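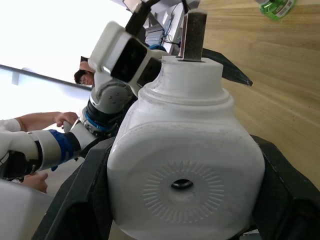

Slide 1: Replace or repair

Opening remarks. Keep to 4 minutes.

Topic is the Sundqvist Elementary building in Vemmont and the choice in front of the school board: tear it down and build on the same lot, or repair what stands. Say early that the talk takes no side. It covers who pays, who decides, and in what order.

Background for anyone from out of town. The building was closed after the river flood. Classes moved to rented space in Stesau, 6 miles east. The lease can be renewed once.

Slide 2: Where the money can come from

Three sources. Local bond, state school construction fund, federal disaster grant. Each has its own application and its own definition of "damaged."

The bond needs a public vote. The state fund needs a board resolution and a cost estimate signed by a licensed engineer. The federal grant goes through the state office first, so the district never files directly. People mix this up at every meeting. Repeat it. 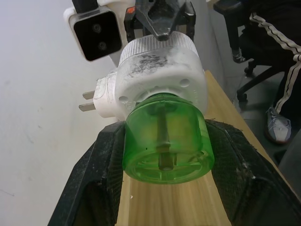

The state office will not forward a request until the insurance claim is settled or denied in writing. Vemmont has a partial settlement. Partial counts as open. If asked for a date, say the adjuster has not given one.

Do not read the table aloud. Point to the bottom row, where the local share is listed for each option.

Slide 3: What the survey covered

The Lidar survey was done from the parking lot and the roof. It measured floor slope and wall lean. It did not test the soil, and it did not look at wiring. The soil report is a separate contract and is still out.

Finding to state: the east wing has settled more than the west wing. Finding to leave alone: why. The engineer's letter gives two possible causes and does not choose.

Slide 4: The order of decisions

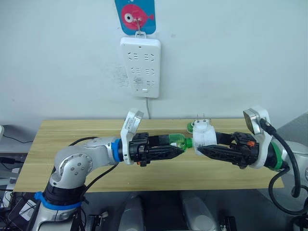
Notes prepared by Afiq Ong, district facilities office

Step one is the board vote on replace or repair. Step two is the resolution to the state. Demolition cannot be put out to bid before step two is complete, even if the board has the cash. A demolition permit issued early can void the state share. This happened to another district and they had to appeal.

Timeline under the replace option is 36 months from the vote to opening day. Under repair it is shorter, but the number depends on the soil report. Leave it blank on the slide.

Slide 5: Public comment

Written comments go to the district office. Spoken comments are taken at the Saturday session, two minutes per person. The clerk received 3000 survey cards back by mail. Totals by neighborhood are in the handout, page two.
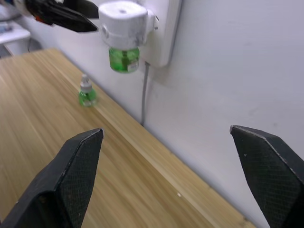

Cards with no address were kept but left out of the neighborhood totals. The board can ask for them as a separate count.

Some residents have asked whether the old front entrance could be saved and built into a new school. It can be priced as an add-on. The state fund will not cover it. The bond could, if the ballot wording allows.

Questions likely to come up:

Can the site be sold? Yes, with a board vote and an appraisal. No one has proposed it.

Does accepting federal money change who owns the building? No. It does add flood insurance rules for the life of the structure.

Will the Stesau lease be extended? The board takes that up in December.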